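Ovis Tabletop Drawing Kit: Set-Up Guide
Section 9. Your first whiteboard drawing

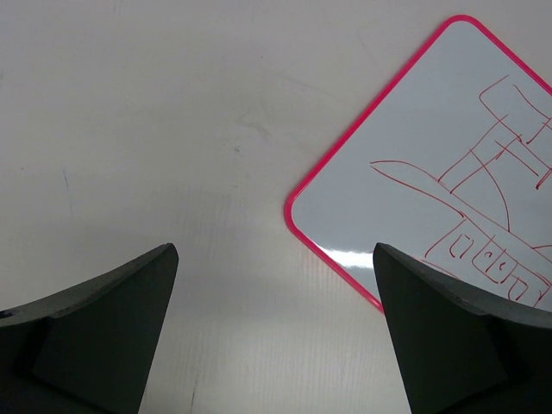 Denise Treloar writes that she always starts with the longest line and lets the little shapes come later, and her advice has found its way into step 4. Thank you, Denise – it works beautifully!

What you need: a small dry-erase whiteboard, a thin marker (red shows up wonderfully on a pale board), a soft dry cloth and a clear table.

1. Lay the board flat on the table. Turn it to whatever angle suits your drawing arm. A slant is perfectly fine, and plenty of people find long strokes easier that way.

2. Check for glare. If a lamp or window leaves a bright patch where you want to draw, turn the board a little or slide it along the table until the patch moves off.

3. Uncap the marker and try it on scrap paper. You want a clean, thin line with no skipping.

4. Draw one long stroke right across the board, from the shoulder, without stopping. Add a second one next to it. Now you have a band to build on, and this is where the fun starts!

5. Add your shapes. A long pointed leaf is a great first one: two curves that meet at a sharp tip. Leave the other end open if you'd like it to flow into the rest of the drawing.

6. Cap the marker until it clicks.

Note: Resting the tip in one place leaves a darker spot of ink. Lift it as soon as a stroke ends, or work the spot into the drawing (an eye, a seed, a rivet).

Note: Let the ink dry for 90 seconds before you carry the board anywhere. Hold it by the border and keep your fingers off the writing surface.

Caution: Use dry-erase markers only. Permanent ink can stain a glossy surface for good.

Caution: Never use scouring pads or gritty cleaners. For old marks, go over the line with fresh dry-erase ink and wipe both away together.

To erase and start again, go on to Section 10.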